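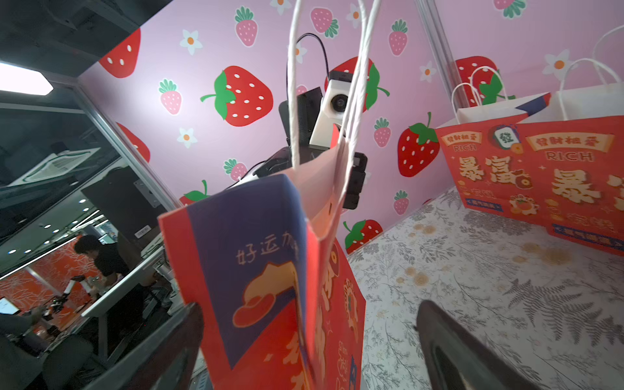

Shuk-fan Hsu wrote after our last report that she could pack and hand over a gift bag while the machine is still deciding where the handle is, and asked whether the money would be better used for one more person on Saturdays. It is a fair question and I will try to answer it in this report.

Reading time: 3 minutes

Home Projects Reports Partners Contact

Progress report to the Getlow fund, January 2026
Project: Lavomeck, shop-floor handling of paper bags and light goods

1. What we promised

In this period we promised to test if an arm with two fingers can do three chores of a small gift shop: pick up a paper bag by the handles, move it along the counter, and set it down so that it stands. Folding of tissue and tying of ribbon were moved to the next period, as agreed with you by telephone.

2. What was done

We recorded 1,356 attempts with bags. Of these, 822 ended with the bag standing at the correct place and without damage to the handles. The rest we count as failed, also when the bag was only turned the wrong way, as a customer would not accept it so.

Twisted paper handles are the most difficult part. They bend to a different side each time, and when both handles lie flat against the bag the fingers often take only one. Then the bag tilts and the opening goes sideways. With an empty bag this is no problem, but with a candle or a jar inside we would have a broken candle or jar. For this reason all attempts until now were made with empty bags or with a little tissue paper.

The colour of the bag has less influence than we feared. Red bags with a lot of printing were handled nearly the same as plain white ones. A patterned cloth on the counter did cause some errors in the first week, and after the new training these became rare.

3. Answer to the question of Ms Hsu

At the moment a person is much faster. I don't want to hide this. A trained employee takes a bag, opens it and fills it in one movement, and talks to the customer at the same time. Our arm does the lifting only, and someone has to put the bag upright before it begins.

Where I see a use already is the quiet work before opening, when bags have to be placed in a row for the day. Speed is not so important there. The manager at Nimotmont told us she would try it for this chore, but not in front of customers, and I think she is right.

4. Difficulties

The finger pads wore out sooner than planned and we ordered a second set from Hsiao. The delivery was late by 5 days. We used the time to check the labels of the older recordings, and found that several failures had been marked as success. The figures in section 2 are already corrected.

5. Next period

We will begin with filled bags, at first with soft goods. We ask your permission to move the unused travel money to the purchase of bags and pads, as they are used up quickly. The revised budget is in the annex. Please let us know if you need the recordings in another format.

Contact | © Lavomeck project | Back to top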